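Sorting and Folding Fabric Pouches for Storage
Housekeeping guide, Stadon Residence Services 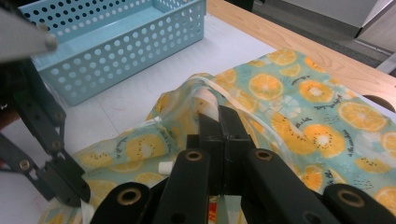

Small fabric pouches accumulate quickly in a shared residence. They are used for toiletries, chargers, sewing supplies and travel documents, and they are frequently returned to the linen room crumpled or still partly filled. This page sets out the procedure followed at Stadon for checking, flattening and storing them. It applies to all printed and plain pouches in general circulation. Padded cases and insulated lunch bags are covered in a separate guide.

What you will need

A clear table at waist height
A clean white sheet, large enough to cover most of the working surface
A plastic basket with openings in the sides, so that air can move through it
A soft brush
A damp cloth and a dry cloth

Preparing the table

Wipe the table and let it dry fully before spreading the sheet. Smooth the sheet from the center outward. A pale surface makes loose threads, crumbs and small stains easier to see, particularly under patterned fabric. Place the basket at the back of the table, within reach but clear of the folding area.

Checking each pouch

1. Open the pouch completely and empty it. Articles found inside are placed in an envelope marked with the room number and taken to the front desk in Room 113 before 3 p.m.

2. Turn the pouch inside out where the construction allows. Brush out the corners and seams. Some pouches have a clear or semi-clear section, and this should be wiped with the damp cloth and then the dry one. Do not brush it, as fine scratches will cloud the material.

3. Turn the pouch right side out and examine the edging. Binding that has come away by more than the width of a finger should be set aside for mending. Shorter gaps may be noted on the tag and the pouch returned to use.

4. Check any zipper by running it fully open and fully closed. A zipper that catches twice is treated as faulty.

Flattening and folding

Lay the pouch face up. Hold one lower corner firmly against the table. With the other hand, lift the middle of the fabric slightly to release trapped folds, then lower it and smooth the panel toward the opposite side. Repeat from the other corner if creases remain. Work slowly over printed areas — fruit and flower patterns in particular tend to disguise a crease until the pouch has been stored for several weeks.

Press out remaining air with the palm, moving toward the opening. Close the opening last. Pouches with a clear section are stored flat and are never folded across that section. All others may be folded once, with the print facing outward.

Storing

Stand the folded pouches upright in the basket in a single row. They should be close enough to support each other but loose enough to be removed with two fingers. Full baskets are labeled and moved to the Undard shelving on the lower level. Mending goes to the Pattinasarany workroom, and the tag must stay attached — items without tags cannot be matched to the linen list.

The full stock is reviewed each May. Questions concerning supplies may be directed to the housekeeping office at extension 1406.

Comments (3)

linenroom_east
We switched to the white sheet last year and it does help. Dark threads were getting past us every time.

Firberg housing office
Could you state what should be done with pouches that have a drawstring? Our residents hand in a great many of them.

Stadon Residence Services
Drawstring pouches are flattened in the same manner. Pull the cord even on both sides and tuck the ends inside before folding.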